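Good Practice for Hand-Held Collection Devices
Course handout, Robot Safety and Lab Methods

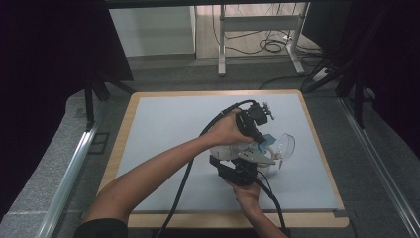
Handout 2, p. 41

Read this before your first session in the Greltia lab. Questions go to Marleny Palomino, who runs the bench sessions.

1. Grip. Two hands on the device whenever it is off its rest, one high and one on the lower grip. Keep fingers off any clear shield. Smudges there get into the recordings and the set has to be thrown out.

2. Cables. The device is wired, and the cables will hang across the board and over its near edge while you work. Let them hang with some slack. Do not wrap a cable around your wrist or stand on one. Look behind you before you step back.

3. Clothing. Push long sleeves up past the wrist. Take off rings and watches. Tie back long hair.

4. Floor. Stay between the two rails. Coiled cable left outside the work area belongs to other stations - do not move it without asking.

5. The board. Nothing goes on it except the objects on your task sheet. Do not lean on the wooden border.

6. Stopping. Anyone in the room can call a stop. Hold the device still, put it back on its rest, then talk. Write down the reason in the log, even if it seems minor.

The log form is number 2918. Fill in one per person, per session. Chia-hao Tsao checks them on Fridays and will send back any without a start and end time.

The short written test on these rules is 12th August. You need to pass it to book lab time for the Garrido project. Students who miss it can sit it again in December.

Reading for next week: the Tulby lab rules, section 2, on shared work areas.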